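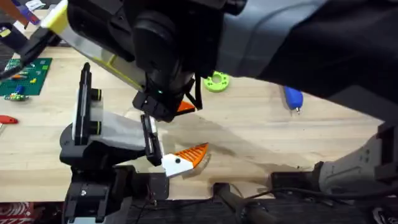
Rule one in the Parnstead bench handbook says that you may not put your hand on the table while either arm is live. Rule two says that this includes you. The woman who wrote both has been safety lead at the Parnstead workshop for long enough to have seen the handbook shrink from 316 pages to something that can be read over a sandwich, and she would like it known that the shrinking was harder than the growing.

"Anybody can add a page," she said. "You have a near miss on Tuesday, you're upset, you write a page. By the end there was a page on scarves. I'm sure it was a very good page. I'd be amazed if a single person had read it, including whoever signed it off."

We met in the small kitchen beside the bench room, which has a kettle, a first aid box and a laminated notice about the kettle. Parnstead shares its benches with Clerklow, a smaller firm that works on handling odd-shaped parts, and the two spent most of last October arguing over a common set of rules for tabletop work with two arms. The result came to 174 clauses in draft. She got it down by asking each clause what it was for and striking out the ones that couldn't answer.

Two-arm work is where old habits fail people, in her view. One arm on a table is easy enough to respect. It has a reach, you draw a line round the reach, and you stay behind the line. Put a second arm opposite, of a different size and with a different gripper, and the lines overlap in the very place where everything interesting happens.

"So people watch the one that's moving," she said. "Of course they do, we're animals. And the other one is sitting there holding something, perfectly still, and they stop seeing it. They'd lean on it if you let them. I have had to write down that a stationary robot is not furniture."

That is rule five. It used to be rule thirty-eight.

I asked whether she worked from the published standards. She does, and she has a shelf of them, and she is fond of them in the way one is fond of a strict aunt. They tell you to assess the whole job: arm, gripper, the thing in the gripper, the table, the person. Her complaint is with the people who read as far as the arm.

"They come to me and say, this model's fine to work beside, it's on the leaflet. Lovely. What's it holding? If it's holding a screwdriver, then what you've got is a very polite machine waving a screwdriver about. The leaflet doesn't know what you've put in its hand."

Which brought us to toys. A great deal of the bench work at Parnstead is done with plastic bricks, rings and little two-part shapes that have to be passed from one gripper to another, and visitors tend to relax at the sight. She finds this maddening. A toy brick weighs nothing, and the arm carrying it weighs exactly what it weighed when it was carrying something frightening.

"I've watched a grown man who wouldn't go near a press brake put his fingers between two grippers to straighten a bit of orange plastic," she said. "It was crooked. It bothered him. I do understand, it bothered me too."

He kept the fingers. The arms had been stopped by someone else, for another reason, and she regards this as the worst possible outcome from a teaching point of view.

The handbook's answer is the stick. Each bench has one, a length of dowel with a rubber end, and it is the only thing allowed to nudge a part while the power is on. If the stick won't do it, you stop both arms, and you stop them with the button. Pausing the program doesn't count. Clerklow objected to the stick at first, on grounds of dignity, and now has more of them than Parnstead does.

Not all of the negotiations went so smoothly. Clerklow's benches run on a control program called Moschos, Parnstead's on an older one called Burasov, and the two disagree about what "hold" means. In Moschos, an arm on hold stays put until it is told otherwise. In Burasov, it stays put until whatever it was waiting for turns up, and then it carries on, quite cheerfully, from where it left off. Both behaviours are described in the manuals. Nobody had thought to put the manuals next to each other.

"We'd been saying 'put it on hold' to one another for months," she said. "Same word, same room. I went cold when I saw it. I had a biscuit and then I banned the word."

It is still banned. Staff now say "stopped" or "waiting", and "waiting" counts as moving for the purposes of every rule in the book. New starters from other firms take a while to get used to it and are corrected by everyone, with what I gathered is some relish.

Then there are cables. She has strong feelings about cables. The rule allows a cable to cross the table if it has to, provided it has slack enough for the full travel of both arms and the person starting the run has followed it with their eyes from one end to the other. She had wanted a flat ban. The engineers pointed out, reasonably, that the grippers needed to be plugged into something.

"I lost that one," she said. "I lose about one in three and I try to lose the ones where they're right. A bench that's being used looks like a bench that's being used. If I walk in and it's spotless I assume they knew I was coming."

Her own inspections come unannounced, and the form she uses has 3 questions on it. Can you reach the stop from where you're standing? What is each arm holding? Who pressed start? She says the last one catches the most people. On a bench with two arms it is quite possible for each of two colleagues to believe the other one is running things, and for both to be watching with interest.

So one name goes on the board, and that person starts it, stops it, and does not go for a coffee. The handover, if there has to be one, is done out loud and with both arms stopped. It feels silly for a week, she admitted, and there was a period when Clerklow staff did it in the voices of airline pilots. She let them. They were doing it.

I wondered about the paperwork. Near misses are logged on a single card, with space for four lines of writing, and the box beside the bench room door had 1650 of them in it when she last emptied it into the filing cabinet. I must have looked alarmed.

"No, no, that's the good news," she said. "In the days of the big handbook we got hardly any. The form ran to six sides and asked for your line manager's signature. You'd have to be bleeding to bother. Now they put a card in if a brick pings off the table. Most of them are dull. I read every one and most of them are so dull."

And the ones that aren't? She thought about it while the kettle, in defiance of its notice, was filled past the line. The ones she worries about tend to begin with the word "just". Just moving the ring a bit. Just clearing the corner. Just seeing if it would still reach. She did consider banning that word as well, and Clerklow's people talked her out of it over a long lunch, on the grounds that a card with "just" in it is easy to spot.

The joint rules come up for review again in October. She already has a list of clauses she would like to lose, and a shorter list, kept in a different drawer, of ones she expects to be asked to put back. Scarves is on it. Somebody at Clerklow has bought a long one.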